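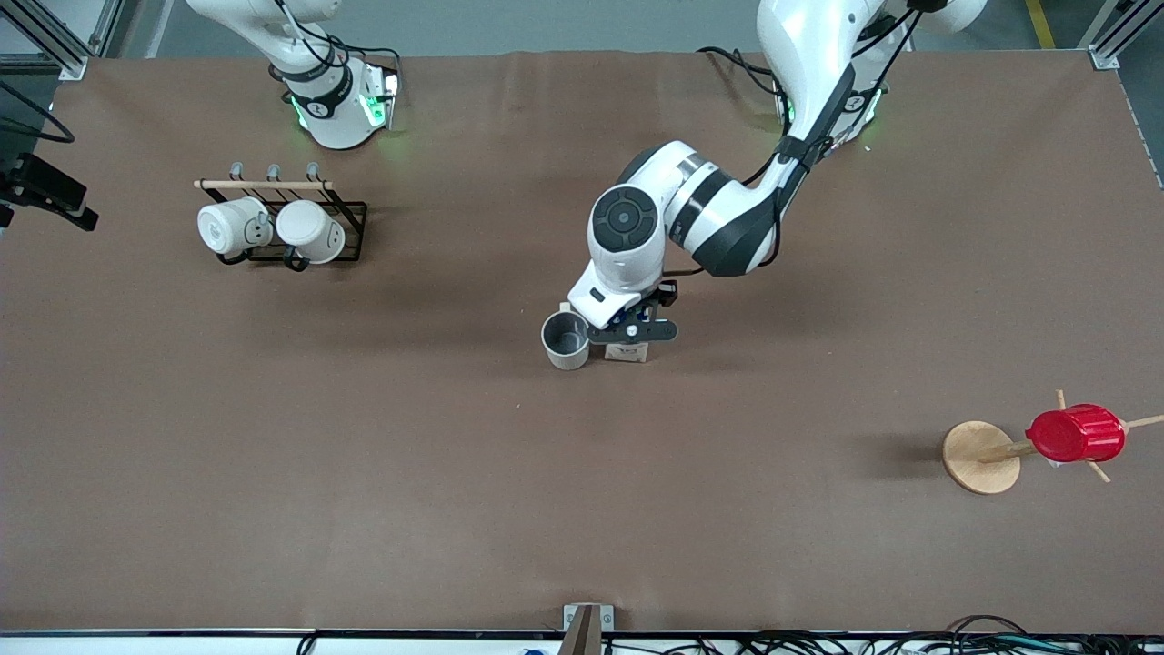

Wire rack, two white mugs up, metal cup still to find a home.

Search this site... Go

How to set up a small mug rack (and keep it from tipping)

Posted 9/28/21 by Yolanda Arango

Quick one today. Had a few emails after the Comville kitchen post asking how I do mugs when there's no cupboard left. Answer - a little wire rack on the bench. Takes ten minutes, most of that is wiping stuff down.

What you want

A freestanding rack. Black wire, wooden dowel across the top, nothing fancy. I paid 22 dollars at the homewares place in Storkstead, seen them for 50 and they hold the same number of mugs. Plus a damp cloth, a dry tea towel, and those stick-on felt dots if your bench scratches.

Step 1. Clear the spot

Everything off. Wipe, then dry it properly. Wire feet on a wet bench will leave rust marks sooner or later, ask me about my old laminate.

Put the rack toward the back but not hard against the wall. Leave a hand's width. You need room to get fingers round a handle.

Step 2. Check it sits flat

Push down on one corner, then the other. If it rocks, bend the low wire gently with your hands. No pliers, they chew the coating. Felt dots go on now if you're using them.

Step 3. Sort the mugs first

Before anything gets hung, line them up. Handles big enough for the wire? Some of the chunky hand-thrown ones just won't go, and the tiny espresso ones slide about. My everyday mugs hold 310 mL and they're about the limit for this rack when full of nothing, if that makes sense.

Weigh one if you're worried. Anything more than 100 grams heavier than its neighbour, put it closest to the middle.

Step 4. Hang them

Handle over the wire, let the mug tip onto its side. Mouths all facing the same way - looks tidier and they pack closer. Facing left suits me, I'm right handed and the kettle's on that side. Swap it if yours isn't.

Do the first one, let go slowly, see what the rack does. Then the second. If it starts to lean, shift the heavier mug in before you add any more.

Don't hang them dripping. Shake out, quick go with the tea towel, then up.

Step 5. The things that don't hang

Metal cups, no handle, no good on wire. Stand them on the bench in front where you can reach. Same for the odd little bits, like a small wooden block with a label on it. I keep those next to the cup so there's one spot for the strays and teh rest of the bench stays clear for chopping.

Keep strays well forward of the rack. If they creep underneath you'll knock a mug every time you grab one.

Looking after it

Once a fortnight, mugs off, wipe the wire, wipe underneath. Dowel gets a tiny bit of food-safe oil when it looks dry. Mine was last done in July so it's due.

If the coating chips, dab of enamel paint, leave overnight.

Someone from Powell asked if this works for travel mugs. Not really, too tall and the lids fall off. Get a shelf riser, I'll write that one up when the Bendulstead pantry is finshed.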